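Moving a recipe collection to plain text files

For more than five years my recipes lived in Kerari, a desktop recipe manager that stored everything in a single database file. It worked well enough until the export menu disappeared in an update and only came back behind a subscription. I had 609 recipes in there. I moved all of them to plain text over two weekends in December, and these are my notes on the process.

Getting the data out

The Kerari file is an ordinary SQLite database with a different extension. Make a copy, rename it, and any database browser will open it. Titles and notes are stored as text. Ingredients are in a separate table, one row per line, with a sort number that starts at zero for most recipes and at one for anything imported from a website. I lost an evening to that.

My script reads each recipe, sorts its ingredients, and writes one file with a short header: title, yield, source, tags. File names are the title in lower case with hyphens. Two recipes had the same title (lentil soup), so the second overwrote the first on the initial run. The script now stops if the file already exists.

Units

Units were the slow part. I had typed "T", "Tb", "tbsp" and "tablespoon" over the years, and the lower case "t" for teaspoon was one keystroke away from disaster. A search and replace handled most of it, but I checked every capital T by eye. Baking recipes went to grams. Vegetables stayed in whatever unit I buy them in - a bunch of parsley is a bunch of parsley.

I left the old volume figure in parentheses after each gram figure. Flour in particular depends on how the cup was filled, and I wanted the original number on hand if a loaf came out dense.

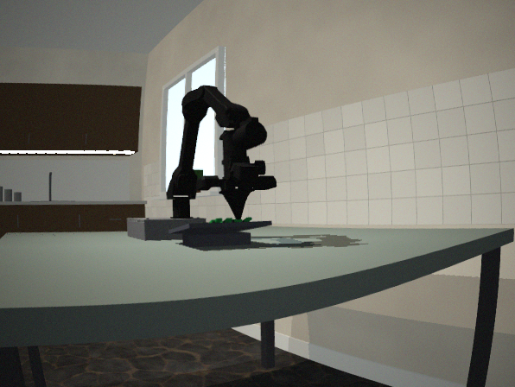 Tags and search

Kerari allowed unlimited tags and I had abused this. "Quick", "fast" and "weeknight" all meant the same thing. I cut the list down to course, main ingredient and season. Everything else can be found with a text search, which covers the whole folder in well under a second.

Sowmya Kotian wrote to suggest a separate index file listing every recipe by main ingredient. I tried it and kept it. The script rebuilds it each time a file changes, and it prints cleanly on letter paper in two columns.

Still to do

Photos of handwritten cards are in their own folder and are not linked to anything yet. Scaling is also manual. I may write something small for that, but halving a recipe on paper takes less time than I have already spent thinking about it.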